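Lambert workshop notebook
25 February 2026

Standby draw on the bench circuit, continued from the January entry.

Aim is the same as before: find out where the overnight load on the Otgate bench circuit goes. The submeter shows a steady draw with the benches shut down, and the January figure did not match the sum of the nameplate values. Nameplates are no use for this anyway. They give the maximum, and most of these supplies idle far below it.

Method. Souad Shehata shut down all bench equipment at the front switches and left everything plugged in. I logged the submeter, then pulled one plug at a time and waited for the reading to settle before writing it down. Each load was put back before the next was pulled. Hanane Nasr kept the sheet. Line voltage was logged alongside, and the drift was too small to matter.

Starting reading with everything off at the front switches: 138 W. Much higher than I would have guessed. The soldering stations accounted for very little. Their switches break the primary side, so off means off. The two older bench supplies are different. The front switch only disconnects the output, and the transformer stays energized. Together they took 29 W, all of it going out as heat through the rear panel. The case of the left one has always felt warm in the morning and I had put that down to the window.

Small plug-in adapters came next. Individually they are below what the submeter resolves, so they were measured as a group on the Woltuvley inline meter. The whole group came to 7 W with nothing connected on the low-voltage side. 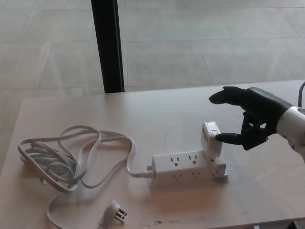
The inline meter needs care at the low end. Its current reading is fine for a heater or a lamp, but small switching supplies draw current in short peaks and the power factor is poor. Multiplying volts by amps gives apparent power and overstates the result badly. Use the W display only. The January sheet has at least one column worked out from volts and amps, so I have struck it through and initialed it. Lahcen El Idrissi asked to keep the numbers legible, hence a single line.

The largest remaining item is the drying cabinet. Its controller holds a setpoint even with the door heater off, and the fan cycles. A single reading is meaningless there. I ran it for 300 minutes on the energy counter and divided. The average is on the sheet and closes most of the gap. What remains is within the error of the submeter and I don't plan to chase it.

Changes made:
- Both older supplies now go through the switched wall outlet by the door.
- Drying cabinet left alone until Siham Morsy confirms which samples need it overnight.
- Submeter log interval shortened.

Open points. The Floresell data logger shares a branch with the left supply and must stay live, so it has to be moved before anyone uses the door switch at night. Moataz Samir has the branch drawing. Also, the inline meter loses its counter when unplugged. Write the total down first.

Repeat the overnight log once the logger has been moved.

2 comments | 0 shares

Recent entries
Inline meter: zero check and warm-up
Drying cabinet fan, replacement bearing
Submeter wiring at Otgate, corrected drawing
Bench circuit standby draw, first pass
Fume extractor filter change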